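Progress report to the Rodero Workplace Fund
Project: Two-arm sorting of small household goods, Clenstead packing site
Prepared by: Shih-chieh Chiang, Dritlow
Date: 2024-10-08

Since the last report in March we have moved the sorting trial from the meeting room to the packing floor. The arms now do a part of the work which was before only done by hand: taking small items like rolled garbage bags and jars, and putting each kind in its own coloured bin. The team of 21 packers was informed before the move, and Érica Quintana from the day shift joined the weekly planning.
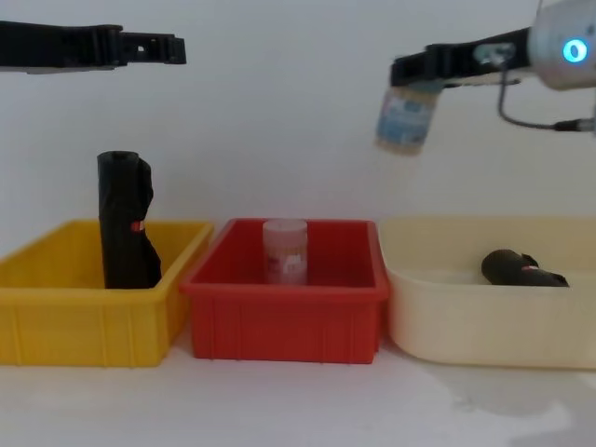 Will any packer lose hours because of the arms?
The site has agreed in writing that hours stay the same until the end of the trial. Four packers have changed their tasks and now check the sorted bins and prepare the orders.

The first change the packers mention is less bending and reaching. The second is less welcome. Zanele Tshabalala reported that checking work is more tiring for the eyes, so we now rotate this task every 36 minutes. We also had complaints that the arms are slow with soft items, and I agree with them. Rolls of bags do not keep one shape, and the fingers must close at the right height. 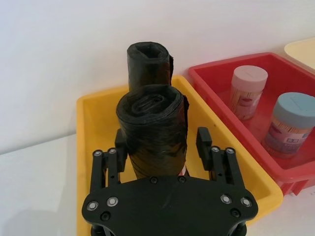 Sinan Dursun is adjusting the grip settings for these items, and we plan 200 practice picks per shift until the end of the quarter. From the training budget, $2,000 is not yet spent. We ask your permission to use it for a second course, so that the evening shift can also learn to stop and restart the arms safely.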